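Chapter 4
Choosing Between Full-Time and Part-Time Study

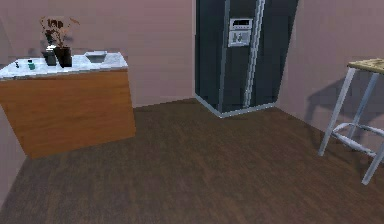 Figure 4.1 Kitchen island with a marble countertop (computer rendering).

When students compare courses after the first degree, they usually look at the subject and the fees. The mode of study comes later, often on the last page of the application form, where there are two small boxes and one of them must be ticked. This chapter asks you to think about these boxes earlier. The choice between full-time and part-time study has an effect on money, on the relation with teachers, and on the chance to finish.

In Chapter 3 we followed Amber Catterall through her application to Stockdale College. She had an offer in April and she accepted it as a full-time student. We meet her again in Section 4.2, where she asks to change to part-time after 2 months. Her request was granted, but her scholarship was not moved with her, and she had to write to a different office for this.

4.1 What the words mean

A full-time student is expected to give most of the working week to the course. A part-time student takes the same modules over a longer period. In most institutions the final certificate is the same and it does not mention the mode. The rules behind it can be very different, however. Some colleges count the hours of teaching, others count credits, and a few count only the number of modules in one term. A student who is part-time for the college may therefore be full-time for a loan office, or the opposite.

Key terms in this chapter: mode of study, credit load, maximum registration period, interruption of study, transfer of mode.

The term which causes most trouble is the maximum registration period. It is the longest time a student may stay registered before the degree must be complete. Part-time students often believe that this period is open. At Stockdale it is not, and an interruption of study is counted inside it -- a point that Jennylyn Maglaya discovered only in her last year.

4.2 Who studies part-time?

The chapter uses a survey made by Tracey Clegg and Kiều Chu at Pellesden, a college with nearly 1,000 students above the first degree. They received 531 answers. Many of the part-time students were over 30 and had paid work, as one would expect. Less expected was a group of younger students without regular work, who chose the part-time mode in order to spread the fees. Clegg and Chu call them "payment-led" students, and we will keep this name.

You should read the survey with some care. It was sent out on a Tuesday evening, after the late classes, and students who learn only at a distance may be missing from it.

Before you read further

Find the registration rules of your own institution and write down the maximum period for each mode. Keep the note with you, because Exercise 4.3 will ask for it. If the rules do not give a period, write down which office you would ask.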